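Dimas Purba
@dimaspurba · 7 July 2024

1/ Cernier have moved their shop to a new site and sent everyone an email calling it "faster, simpler, friendlier". I sell my shirts through them, so I've spent the morning poking at it. I'm not convinced.

2/ First, my listings. I had 54 up before the move and 8 of them have lost their sizes. You can still add them to the basket. Good luck to whoever gets one.

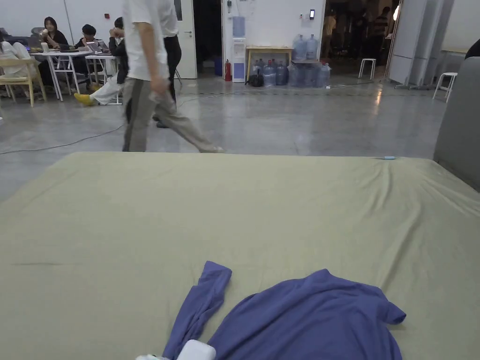
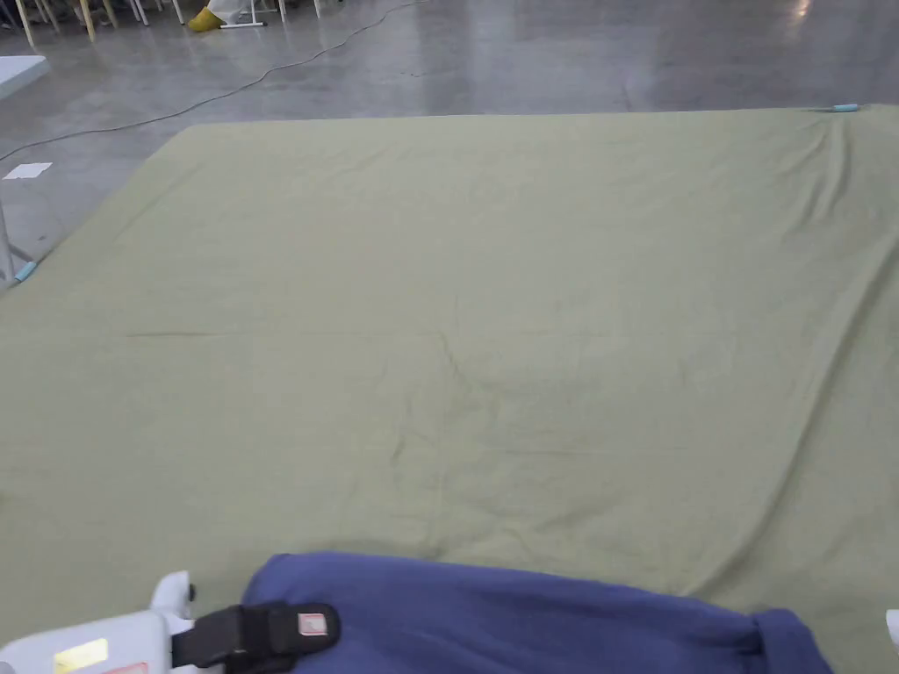

Green sheet, both times. Blue-violet shirt in the first.

3/ Search. Type "long sleeve" and you get 706 results, starting with a teapot. I'm told the new search "learns". From what?

4/ Checkout asks for your postcode on 3 separate pages. Wiebke Kramer tried it on her phone and got logged out at the last one, basket gone.

5/ Seller fees now sit under a tab called Insights. Make of that what you will.

6/ Support say it'll be sorted by August. They said the same to Santeri Harju about his missing payout, and he's still waiting.

7/ Yes, I've looked at Halow. Their fees are lower on the front page and a lot less low once you read the terms.

8/ If you've ordered from me since the move, please message me your size. I don't trust what the order page says.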